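What the Listing Doesn't Say

4 Jun 2022

I have spent two months shopping for an old wagon, and I now read car ads the way my grandmother read weather forecasts. She assumed the man was lying and took a coat.

The car I want is a Kado. They were sold for a few years and then they weren't, and the people who kept theirs mostly kept them in barns.
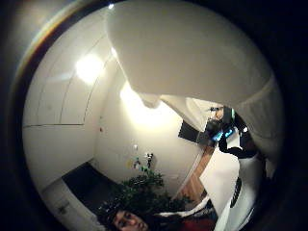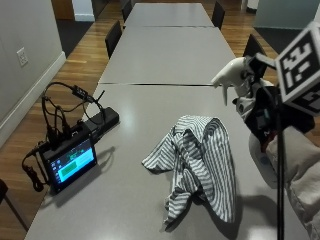
Start with the word "restored." I looked at four cars described that way. One had new paint over old rust, and you could find the edge of the filler behind the rear wheel with a fingernail. One had a nice interior and brake lines I wouldn't have trusted on a wheelbarrow. The third seller, when I asked what had been restored, said "the whole car," and when I asked who did the work, he said he'd bought it like that. The fourth wouldn't let me crawl under it because he was wearing his good shoes. I wasn't asking him to crawl.

Then there's mileage. The odometer in these rolls over, so 52 thousand on the dial could mean anything you like. I have seen "52,000 original miles" on a car with a brake pedal worn down to metal and a driver's seat that sagged to the left. Ask for old inspection slips or service receipts. If there are none, treat the number as decoration and look at the pedals, the door hinges and the steering wheel.

Irja Lindqvist, who has owned two of these, told me to bring a magnet and a flashlight and leave my checkbook at home. I did the first two. In March I put a deposit on a green one from a dealer called Ruotsalainen, sight unseen, on the strength of 11 photos and a phone call. All 11 photos were of the right side. I got the deposit back after three weeks and a good many emails, and I still don't know what the left side looks like.

People on the owners' forum keep pointing me to valuation guides. I've tried. The guides give you a price for "good" and a price for "excellent," and every seller in the country believes his car is excellent. Pirjo Laitinen posted that she paid well under the "fair" price for hers and drove it home. Another member paid nearly double and had it towed. I can't see that the guide helped either of them.

As for "matching numbers," I used to be impressed by that. Then Paavo Rantala, who used to do machine work on engines, explained how easily a number pad can be ground flat and stamped again. He showed me a block where it had been done, and I wouldn't have caught it. On a car worth a fortune I suppose you'd hire somebody to check. On a family wagon with a cracked dash I'd take a replacement engine that runs well and a seller who admits to it.

And "ran when parked." When was it parked? I asked one fellow and he had to go and ask his brother.

Quentin Charpentier thinks I'm being too hard on people. He says most sellers aren't crooks, they just haven't looked at the car closely since they bought it and are repeating what they were told. Maybe so. It costs me the same gas either way. The last trip was 402 miles round, for a car with no title. He had mentioned the title in none of our messages, and when I brought it up in his driveway he said the state would "sort that out." I have dealt with the state. I went home.

There's a beige one two counties over that I'm going to see next weekend. The ad is short, the pictures are bad, and the seller lists what's wrong with it: heater, rear window crank, a soft spot in the passenger floor. Siiri Heiskanen knows the car and says the floor is worse than that. I've asked him for a picture of the frame rails and a copy of the title, front and back. So far he has sent the title, front only.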